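Wholesale or consignment for a small baby clothes line?
Handmade Sellers Board > Pricing and Selling 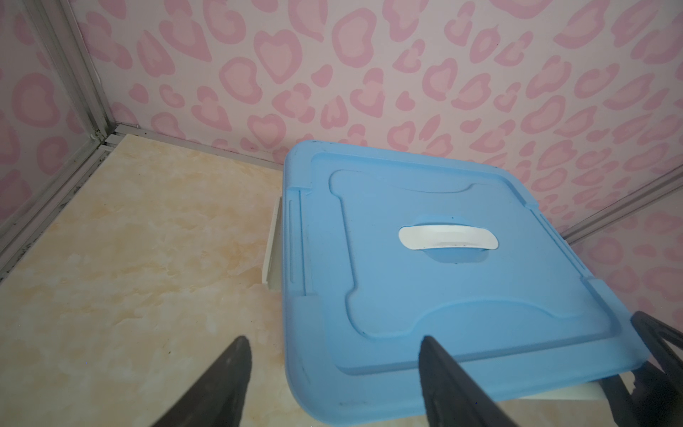 pepperstitch
Posted January 31, 2019
I sew bibs, burp cloths and knit baby hats, and I sell them online and at two craft fairs a year. A gift shop called Vrabec has asked to carry my bibs. They gave me a choice. They will buy 11 sets outright at half my retail price, or take as many as I like on consignment and pay me 60 percent when something sells. My sets are three bibs for $24. I've been sorting stock into plastic boxes with light blue lids, and I have enough made to do either one. I'm also trying to settle on one print for the backing card, and a pink leopard spot like the one in the photo is what I'm leaning toward. I've never sold to a shop before. Which would you take?

tinbutton
Wholesale. You get paid when you drop off the box and you're done. With consignment you are lending them your stock for free.

marlow_quilts
I'd go the other way. At half price you get $12 a set. On consignment you get $14.40. If the shop is busy that adds up, and you can pull anything that isn't moving and take it to a fair. I've had pillow covers in a consignment shop in Jitundale for years and they pay on time every month.

tinbutton
You found a good one. I had 100 hair bows in a place that closed. It took me from April until the fall to get them back, and some of the cards were bent and faded from the window. I couldn't sell those at full price.

marlow_quilts
Did you have a written agreement?

tinbutton
An email. It didn't say anything about damage.

marlow_quilts
Then that's the part I'd fix. Mine says the shop pays for anything lost or damaged while they have it. One page, both of us signed it.

oatmeal_and_lace
What do the bibs cost you to make? You can't answer this without that number. Include the snaps, the card, the bag and your time. If a set takes you an hour and the fabric is $5, then $12 leaves you $7 for the hour before you pay for thread or gas.

pepperstitch
Fabric and snaps come to $4.10 a set. The card and bag are another 45 cents. I cut in batches, so sewing is maybe 35 minutes a set, but I've never timed it properly.

oatmeal_and_lace
Time it. Cutting and pressing too. I was off by almost half when I finally did mine. My guess is your retail price is too low for wholesale. I'd put the sets at $28 everywhere before you sign anything, so the shop isn't selling higher than your own page.

pepperstitch
I was worried about raising it. Most of my regulars are used to $24.

oatmeal_and_lace
I raised mine by $4 and got one email about it.

fernhook
Ask about the minimum reorder too. I sold to a shop that wanted me to commit to 185 pieces for the holidays after one good month. I do this after work. I said no and they dropped me, which was fine.

On the card, I'd skip a busy print. Baby things look better on plain white or kraft, and a spotted card fights with a patterned bib. If you want pink, use a plain pink.

gussetgirl
Disagree with fernhook on the card. My printed cards get picked up more than the plain ones did. Put the print on the fold-over at the top and leave the part behind the bibs plain. I order mine from Plurkon. The color came out a little darker than on my screen, so get a proof first.

fernhook
The fold-over only would be OK.

tinbutton
Going back to the first question, has anyone asked them to do both? Sell them a few sets wholesale and leave the hats on consignment.

marlow_quilts
I've seen that done. The Ruvirow market shop does it with soap and candle people. Keep separate lists for each, and write the date on the list when you drop things off.

pepperstitch
They only asked for bibs, but I can bring hats along and see. I timed a batch last night and it came out to 48 minutes a set with cutting and pressing. So I'm changing the price to $28 first and asking for wholesale on the bibs at $14. If they say no to that I'll ask to see their consignment agreement. The card will be white with the spots on the fold-over.

oatmeal_and_lace
Good. Ask when they pay, too. Some shops take 30 days even on wholesale.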